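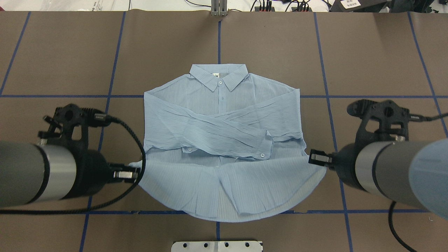
Figure 7.1 A striped shirt with both sleeves folded across the front.

Chapter 7
Folding and Finishing Shirts

Aims of this chapter
After studying this chapter, the student should be able to name the parts of a shirt that guide the fold, prepare a table for folding, and carry out the flat fold used in the laundries and shops described in this book.

7.1 Why the shirt is taught first

The shirt is the most common garment in household and hotel laundries, and it is also among the least regular in shape. A towel has four straight edges. A shirt has a collar, two sleeves with cuffs, a placket and very often a curved hem, and each of these must be brought inside a rectangle before the garment can be stacked. The laundry at Garberg, whose working methods are discussed in Chapter 9, handles 3000 shirts in August alone and keeps one fold for all of them.

Thin fabrics call for particular care. They crease under light pressure, and a sleeve laid across the body in haste will gather into a thick band. Stripes are a help to the learner – a line that runs from collar to hem shows at once whether the body has been laid straight.

7.2 Preparing the table

The table should be large enough for the whole garment, sleeves included, and its surface should be clean and dull. Many training rooms cover the table with plain brown paper and mark it with coloured tape. The tape lines give the student a straight edge against which to set the collar or the side of the shirt, and they make it easier for an instructor to compare one fold with the next.
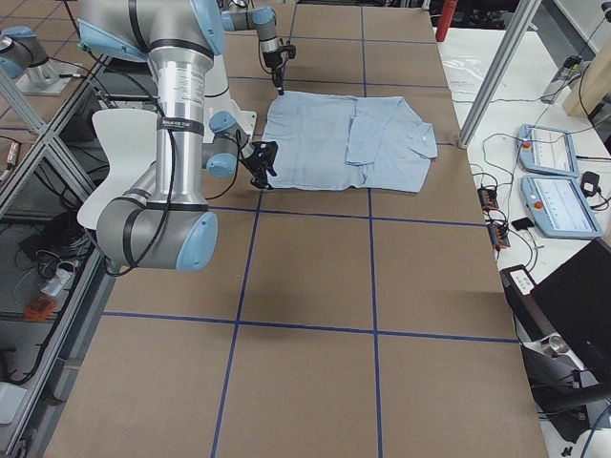 Liv Grønli has objected that marked tables make students slow to trust their own eye, and that the lines should be taken away once the basic fold has been learned. Her view is shared by a number of instructors. The present course keeps the lines until Exercise 15, after which all work is done on a plain surface.

7.3 Terms used in this chapter

Body: the front and back of the shirt between the shoulders and the hem.
Placket: the strip down the front which carries the buttons or buttonholes.
Sleeve fold: the turning of one or both sleeves inward over the body.
Hem turn: the lifting of the lower part of the shirt towards the collar.
Pressing by hand: light, flat pressure used to settle a layer before the next fold is made.

The order of work matters. In the method taught here the sleeves are dealt with before the hem, and each layer is smoothed from the middle outwards. Where a layer has rumpled, it should be opened and laid again; a crease that is folded in will be found in every layer above it.

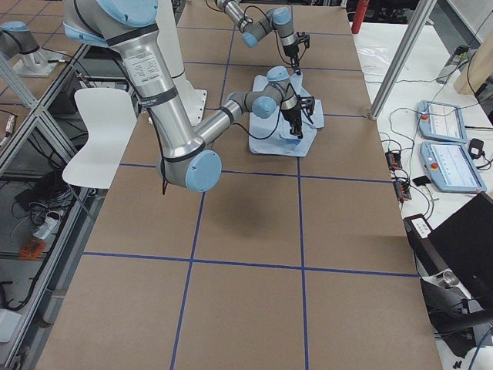

7.4 The flat fold

Fasten the collar button and every second button below it. Lay the shirt on the table with the collar pointing away from you and draw the shoulders out until they are level. Turn each sleeve inward at the shoulder seam, keeping the cuff flat. Raise the hem to the middle of the body, smooth it, and fold once more to meet the collar. The finished width for the Halvorsen shelf used in Exercise 13 is given in the table on page 139.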